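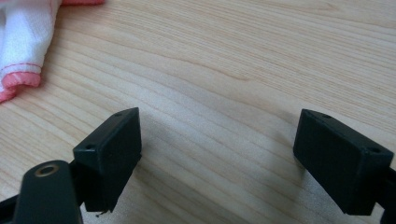 Cloth folding tips from the Truromdale robotics club
Posted Nov 15, 2020

We set out in October to teach a gripper to fold a dish cloth. The club has now logged 485 tries, and our kitchens at home look exactly the same as before. A few things we learned at the table:

Start from a corner. The middle of a cloth gives the fingers nothing but wrinkles and regret.

Pick lint off the finger pads between runs. It gets in the seam and stays there like a houseguest. 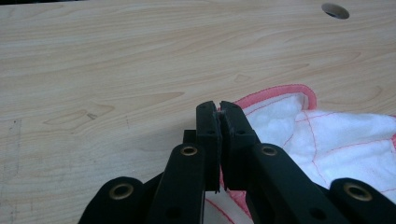 Snug up the pad screws every 11 folds. Hand tight is plenty — Plarberg's entry at the Sultari meet stripped two holes being thorough.

Wipe the table before you start. Crumbs travel.

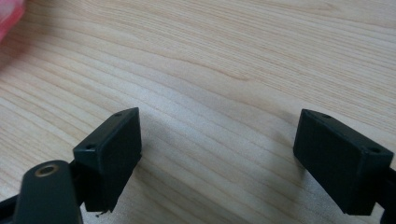 Choose a cloth with a colored hem. Edges are easier to find when they don't match everything else, and this goes for people as well.

Open the fingers wider than you think, then come down slowly.

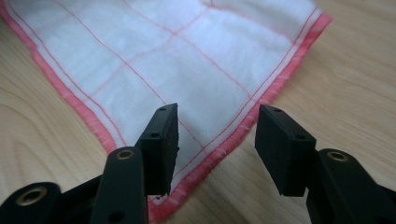
Moges: We tried the corner trick with fitted sheets. Please warn your readers.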